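Compressed air cans vs. actually washing a keyboard
Posted by gsandberg in Desk & Office, November
Last updated Friday, 4:12 PM
35 replies | 8 shares

gsandberg
Our office manager sent out a memo this week saying everyone should clean their keyboard with compressed air on a schedule, and that the company has ordered a case of Zeltotell cans to make it happen. The memo quotes the label, which claims the stuff "restores key feel." I've typed for a living for a long time and I have my doubts. Air moves crumbs from under the J to under the K. Has anyone seen a keyboard get better from this? I mean better, as in a key that stuck and then didn't.
— Gunvor Sandberg

tallmug
It works fine if you hold the board upside down while you spray. People lay it flat on the desk and then complain.

gsandberg
I do hold it upside down. I get some dust and one sesame seed. The space bar feels exactly the way it did before.

petrol_blue
Crumbs were never your problem then. Sticky keys are soda or coffee nine times out of ten, and air does nothing for sugar. Pull the caps and use a cotton swab with rubbing alcohol.

norwich78
"Nine times out of ten" according to what?

petrol_blue
According to me, cleaning keyboards for a school district for a few years. You're welcome to go find a study.

norwich78
I'm only asking because every thread on this has somebody with a number. Last month a guy said a keyboard has 2,000 times the germs of a toilet seat and when I asked where he got it he linked a page that sells wipes.

tallmug
The toilet seat thing again. A toilet seat is a pretty clean object. It's flat and somebody scrubs it every week.

dell_orto
I'll put in a word against pulling caps on cheap boards. The small ones come off and go back on all right, but the big ones (Shift, Enter, space) often have a wire underneath that has to hook back in exactly right. I broke the clip on a Shift key that way and it has wobbled ever since. For the big keys I leave the cap on and work around the edges with a thin brush. And take a picture of the layout before you start, especially if the legends aren't in your first language.

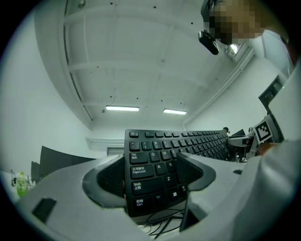
Left end of the board, Tab down to Ctrl.

petrol_blue
Fair about the wires. You can get them back in with tweezers but it's a miserable job the first time.

rowanfen
Is the printing on those durable? My worry with alcohol is that it takes the letters right off. I lost most of an E and all of an N on an old Petau board and I'd only wiped it down twice.

dell_orto
Depends how they were printed, and there's no way to know from the box. Try a key you never use first. Scroll Lock is a good victim.

rowanfen
So the advice is to gamble, but on a small key.

dell_orto
Pretty much, yes.

mikkelsen_t
Dishwasher. Top rack, no soap, no heated dry, then leave it alone for a week. I've done it to two wired boards and both still work.

petrol_blue
Please don't tell people this.

mikkelsen_t
Both still work.

norwich78
Two boards isn't much of a sample. I'd also like to know what was wrong with them before. If they worked going in and they worked coming out, all you've shown is that you didn't break them.

mikkelsen_t
One had maple syrup in it. The left arrow was dead. It came back after the wash. I don't know what else to tell you.

norwich78
OK, that one I'll give you. I still wouldn't do it to anything I paid for.

tallmug
What about the cleaning putty? The Gowda stuff that looks like slime. My sister swears by it.

rowanfen
Used it once. It picks up whatever is on top and leaves bits of itself in the gaps if the room is warm. I spent longer getting the putty out than I would have spent on the dust.

petrol_blue
Same. Also it's supposed to be reusable, and you can see what's in it. No thank you.

gsandberg
Reporting back, partly. I tried petrol_blue's swab method around the edge of the space bar without taking it off. The swab came out brown, so there was something there. Key feel: maybe a little better? I can't rule out that I want it to be. Meanwhile the Zeltotell cans have arrived and there is a sign-up sheet on the supply closet.

norwich78
Get a coworker to type on it and a dirty one without saying which is which.

gsandberg
They'd be able to tell from the color.

dell_orto
Before your office spends more on cans, price out a replacement. A plain Trekmont board costs less than a few cans at our supply store. If a key is really dead I'd swap the whole thing and be done.

petrol_blue
And throw out a board that needed a swab and some alcohol. This is why the closet at my old job was full to the ceiling.

dell_orto
I said if it's really dead.

tallmug
Still team upside down, for what it's worth.

Show 11 more replies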